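Sorting board with shape blocks: how to prepare it and how to play it

This page is for parents and for people who run small play groups at home. I write about one simple activity, a wooden board with plastic shape blocks, because we have used it in our kitchen through two winters and I changed many small things during this time. Most of them are written here.

The children who played with it were between two and five years old. For a child who still puts everything in the mouth, please wait, or take bigger blocks than mine.

What you need

One flat wooden board, light in color, without paint. Mine is an offcut from the Drarnska timber yard.
A set of plastic shape blocks in four colors. I use the Una set, and I bought a second one later.
Sandpaper, one coarse and one fine.
A little food-safe oil, if you wish.
A bag or a box with a lid for the blocks.
A table where the board does not slide.

The board costs the most if you buy it new, so ask first at a yard or at a carpenter. They often have a piece with knots that they cannot sell for furniture. Small knots are no problem for this game. A big loose knot is a problem, because it can fall out later and leave a hole with a sharp border.

Preparing the board

Cut the board so that a small child can reach the back of it while sitting. Measure the arm of the child, from shoulder to fingers, and make the board a bit shorter than this. Many people make it too deep, and then the child must lie on the blocks to get the last one.

Sand the front and back edges first with the coarse paper. Go along the edge and not across. Then take the fine paper and round the four corners until you can press your palm on them without feeling a point. The top needs only the fine paper. Move always with the grain.

Wipe the dust off with a cloth which is only a little damp. Leave the board standing on its side overnight. I once put it flat on a radiator to dry faster, and it bent so much that the cylinders rolled away by themselves.

Oil is optional. It makes the wood darker and warmer, and the juice of fruit comes off more easily. But pale wood without oil shows the colors of the blocks better, and for this reason my second board has no oil at all. If you oil it, put on a very thin coat, wait, wipe, and let it rest for 16 hours before a child uses it.

Placing the board

Put the board on a surface that has some grip. A table with small holes works well, and so does a rubber mat under the board. On a glossy dining table it moves with every push, and the child becomes angry with the board and stops thinking about the blocks.

Leave a strip of table free on each side. The child will use these strips for the blocks which are "sleeping", that means not in the game at this moment. We did not plan it, the children started it, and now I teach it to the new ones.

Setting out the blocks

Begin with few blocks. Six is a good number for a child of three. Put them together in one loose group at the back of the board and keep the whole front free. The free wood is the working place.

Choose the blocks so that more than one way of sorting is possible. If every color has its own shape, the child has nothing to decide. You want some blocks with the same color and different shape, and some with the same shape and different color. My usual start is a red cylinder, a green cylinder, two yellow cylinders, a green star and a blue triangle. 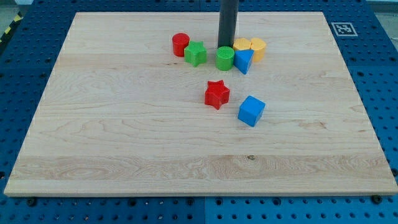
The starting group at the back of the board, with the front left free.

With this group the child can make a family of cylinders, and the star and the triangle stay outside. Or the child can go by color, and then the green star and the green cylinder come together, the yellow ones also, and the red and the blue are each alone. Both answers are right. Please do not say in advance which one you want.

Do not place the blocks in a straight line. A line looks already finished, and many children do not want to break it. Let some blocks stand in front of others, so the child must move one block to see the next.

First game: bring me

Sit beside the child, on the same side of the board if there is space. Ask for one block with one word only, for example "star". When this goes well, ask with a color only, "green". Now there are two possible answers, and it is interesting to see what the child does. Some give you one, some give you both, and some look at you and wait. If the child waits, say "any green". After some days you can ask with two words, "green cylinder".

We say "cylinder" from the beginning. I thought it would be too difficult, but a boy of two and a half said it after one week, with a different order of the letters each time. If you prefer "round one", this is also fine, only stay with the same word.

Play until the board is empty in the back and full in the front. Then change roles and let the child ask you. Give a wrong block sometimes. They enjoy this very much.

Second game: families

Tell the child that the blocks want to go home with their family. Show with your finger two places at the front, left and right, and say nothing more. The child begins. Whatever family comes out, ask "why do these live together?" and listen. A girl in our group put the blue triangle with the star because "they have corners", and this was better than the answer I had in my head.

If there are blocks without a family, they can stay at the back or go to the side strip. It is not necessary that every block has a place.

Third game: which one is gone

This one is for children from four years. Look at the group together and say the names aloud. The child closes the eyes, you take one block into your lap, and the child says which one is missing. Start with four blocks and add one more when it becomes too easy. With two yellow cylinders in the group, the game is harder, because the child must remember that there were two of them.

Building

After the sorting, most children want to build, and you should let them. The cylinders stand well on the flat end and they carry another block on top. The star is stable when it lies on its flat face. The triangle is the difficult one. Standing on a side it makes a roof, and with the point down it will fall soon without support. Let the child find this out.

If the tower falls often, check that the board lies flat. A folded piece of paper under one corner helps.

When the child is not interested

It happens, also with my own children. Three things you can try, but one at a time:

Take blocks away. With three blocks on the board, even a tired child often starts.

Move the time. In our house the board works at nine in the morning and does not work at all before dinner.

Put the blocks on the board and go to do something else in the same room. Some children begin only when no one is looking at them directly.

If it still does not go, put everything in the bag until next week. I would not push it.

Cleaning and keeping

The blocks go into warm water with dish soap. Use a soft brush for any block with a pattern or texture on its surface, as the dirt stays in the small lines. Dry them with a towel and leave them open in the air before they go back in the bag.

The board should never lie in water. Wipe it on both sides, also when only one side is dirty – if only one side gets wet, the wood pulls and bends. For a spot of felt pen use the fine sandpaper again, a few strokes with the grain. Some marks stay, and mine has a purple one since October.

Keep the board standing behind a cupboard or flat under a bed, and not leaning at an angle for months.

Questions I received

Can I use a painted board? You can, but take one quiet color. On a board with a pattern the small children look at the pattern.

Are wooden blocks better than plastic? They are heavier and they make towers more stable. Plastic is easier to wash. For a group with many hands I prefer plastic. The Hoklow blocks also work, but their green and blue are very near to each other under a lamp in the evening, so look at them in your own light before you decide.

How long should one round take? In the beginning five minutes is enough. It becomes longer by itself.

Can two children play together? Yes, with a bigger group of blocks, and each one at one side of the board. For the first time give each child a family to look for, so that both hands do not go to the same star.

The next page is about the Dobos number cards and how to put them on the same board.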